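Keeping a Commonplace Book
Handout for session 2, Isomley Evening Classes
Tutor: Diệp Mạc

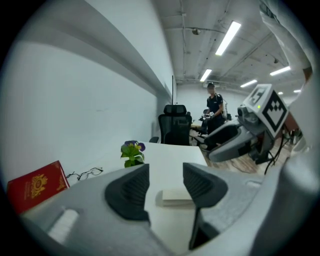

Last time we got as far as the difference between a diary and a commonplace book, and then ran out of evening, so I'll pick up there. A diary is what happened to you. A commonplace book is what you read or overheard and wanted to keep - a recipe, a verse, a line from a sermon, the price of coal. People kept them for centuries and most were never meant for anyone else's eyes, which I think is why they're such good company.

Rizwan Gilani asked whether you need headings before you begin. Some keepers ruled up every page in advance and then found they had 2 entries under Patience and nothing at all under Hope! My own feeling is that you should simply start writing and make an index at the back once you've filled a few pages. Number your pages as you go, please, even if it feels fussy. My present book has 307 and I'd be quite lost in it otherwise.

Always put down where a passage came from: author, title, page. I left this out when I was younger and I still have a lovely paragraph on pears that I can't trace (if anyone knows it, do tell me).

For next time, copy out one passage by hand, no longer than 122 words, and bring it along. Nhàn Tô has kindly offered to read hers first.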